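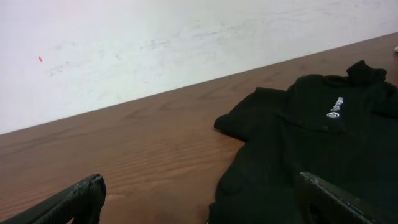 ## 4. Condition language in listings for enamelled souvenir spoons

The preceding section dealt with attribution. We turn now to condition, which in the trade in souvenir spoons carries much of the argument for a price and is governed by very little agreed vocabulary. The listings discussed are those retained from the Tandex marketplace after duplicates and relisted items had been removed. The corpus was closed on 22/11/2024 and no later revisions by sellers have been taken into account.

### 4.1 Terms and their range

Dealers and private sellers draw on the same stock of words but apply them differently. "Mint" is used by private sellers for a spoon that shows no damage to the naked eye. Among the dealers grouped in the Clusamport directory it is reserved for pieces with their original card or case, and a spoon without either is described at best as "excellent". The word "tarnished" presents the opposite difficulty. Private sellers treat it as a fault to be disclosed, often with an apology and an offer to polish before posting. Dealers seldom mention tarnish, and where they do it is offered as evidence that the bowl has been left alone.

Enamel is described with more care than metal. The Győri scheme, still the one most often cited in club newsletters, distinguishes six states, from intact to wholly lost, and places hairline cracking above chipping irrespective of extent. We found the scheme named in few listings, although its phrasing survives in several. "Pinprick loss to rim", for instance, appears in the wording of sellers who give no other sign of knowing the source. Vida has argued that such phrases pass from printed catalogues into listings by way of earlier listings — a seller searches for a comparable spoon, finds one and borrows its description together with its price. Our material is consistent with that account but cannot establish it, as Tandex doesn't preserve the dates of edits.

### 4.2 Superlatives

Claims of rarity were recorded separately from claims of condition, but the two are difficult to hold apart. A spoon called "very rare" is more likely to have its faults described as "commensurate with age". The finials most often so described bear town crests, lighthouses and native flowers, all of which were issued in quantity. Sellers may be using "rare" to mean that they have not personally handled another, a sense in which the word is truthful and of little use to the buyer.

### 4.3 Surroundings in listing photographs

Coding of photographs was limited to what lay beneath and behind the object. Domestic settings predominate in the listings of private sellers: tabletops, tea towels, windowsills, the lid of a freezer. Varnished wood with a strongly streaked grain, of the general kind visible in Figure 2, was coded as "patterned ground" along with tartan and floral cloth, and plain cloth and paper were coded as "neutral ground". Dealers favour the latter. Patterned grounds make the outline of a pierced finial harder to read, and two of the four coders asked that such cases be reviewed jointly. This was done in August, using spoons lent from the Gendlow collection as a check on the written descriptions.

The review changed the coding of some 2 per cent of listings, nearly all of them concerning bowls with engraved views. No change was made to the treatment of enamel.

### 4.4 Limitations

Asking prices are not sale prices, and the differences reported in Section 5 should be read accordingly. Spoons sold in mixed lots were excluded, which removes most deceased estates and probably understates the amount of material described only as "old spoons, various". Hallmarks were accepted as transcribed by the seller unless the maker's mark and the stated country of origin were plainly incompatible.

**Figure 2.** Varnished wooden tabletop against a white wall.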